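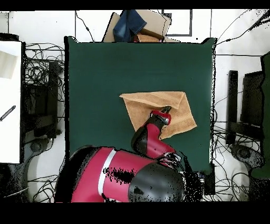 Open day with a single-arm towel demo: what should visitors expect, and how close can they stand?

sigma_cart

I am arranging a group visit to the Pultura open day at Brynjólfsdóttir Hall in Jillance in November. The program lists a towel-handling station run on Faltden, with one red arm working on a green table. The organizers have asked each group leader to brief their own people in advance, and the notes they sent are short. They give a start time of 10 a.m. on Saturday, a barrier distance of 2000 mm, and a line saying that "cycle times will vary".

My group is mixed. Half of them run packaging lines and are used to machines that do the same thing at the same speed all day. The others have never stood near an arm. I would like to know three things:

Why a towel? The packaging people will ask why the station does not show a box or a bottle.

Is 2000 mm a sensible distance? Our own site uses 3000 for visitors, but our arms are larger and run faster.

What is worth watching? There is a slot for each group and I do not want them to spend it looking at the arm and miss the cloth.

I have read the general safety sheet. I am after comments from people who have run or attended a station of this type.

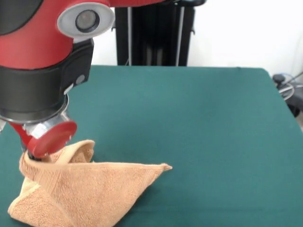

mill_ring_4

I have staffed a cloth station at two open days. Taking your points in order.

A towel is used because it has no fixed shape. A box can be described by its position and orientation. A towel on a table can be flat, bunched, doubled over or rolled under itself, and every pick changes it again. Terry cloth adds some difficulty of its own. The loops catch on each other, so two layers tend to lift together when only the top one is wanted. On the other hand the pile gives the fingertips something to hold, and a towel is thick enough to keep a fold once it has been pressed. A thin cotton napkin is worse in most respects.

Your packaging people should think of it as an infeed problem with no fixture. The arm has to find an edge or a corner, pinch it, lift enough fabric to move the rest, and lay it down in a useful place. With one arm there is no second hand to hold the other side. The table surface and the weight of the cloth do that work. Tell them this in advance, or they will spend the slot asking where the other arm is.

On distance, 2000 against 3000 cannot be judged without the reach and the stopping distance of the arm. Take the maximum reach with the gripper fitted, add the stopping distance at the demo speed, and add an allowance for a person leaning in. Ask the organizers for those values. If they set the barrier from a risk assessment they will have them to hand. Do not apply your site figure to their machine, and do not let your group treat the barrier as negotiable because it is shorter than the one at home. 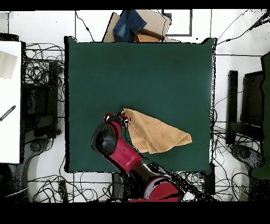 The lift is the part to watch. Most of what happens later is decided by how much cloth comes up with the gripper and which way the free corner trails. A drag across the table with the far edge still in contact will straighten some creases and add others. Have people look at the trailing corner first and the gripper second.

Two practical notes – cables are a trip hazard at any station of this kind, so keep the group on the marked side, and ask for the arm to be stopped before anyone is invited to feel the fabric.

sigma_cart

Thank you. I have written to ask for the reach and stopping distance. They have replied with the reach only, so I will ask again.

dunmarrow

Went last year. It was slow. Stand at the side if you can, from the front the arm gets in the way. Bring water, the hall is warm.

torque_ledger

Adding to mill_ring_4, with one disagreement. I would have your group watch the press as closely as the lift. A gripper with narrow fingertips has to use them, or the body of the gripper, as a pressing tool as well as a pinching tool, and a fold that is laid down but never pressed can creep open again. On a thick towel the overlap at the edge is where this shows.
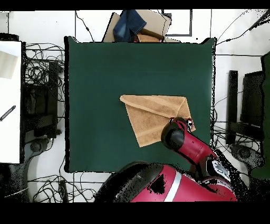
The contact force matters here. Too little and the layers stay springy; too much and the lower layer is pushed along the table, which skews the fold. If the operator is willing to talk, ask whether the press is commanded as a position or limited by force. Your packaging people will get more from that answer than from the cycle time.

On the "cycle times will vary" line, take it literally. I logged 281 attempts on a towel rig at work and the spread between the quick ones and the slow ones came mostly from the first grasp. A poor grasp means a release and another try, and a visitor who expects a fixed rhythm will read that as a fault. I brief groups that a repeated grasp is normal behavior for the task. A stop with a lamp or a spoken warning from the operator is a different matter – in that case they step back and wait.

I would also keep the questions until the towel has been released. Operators tend to look up when spoken to.

sigma_cart

The stopping distance has now arrived. With the reach, and an allowance of 2 arm lengths for leaning because one of my group is tall and curious, it comes out inside the barrier. I will brief them on the lift and the press and put both terms on the handout. Marking this as resolved.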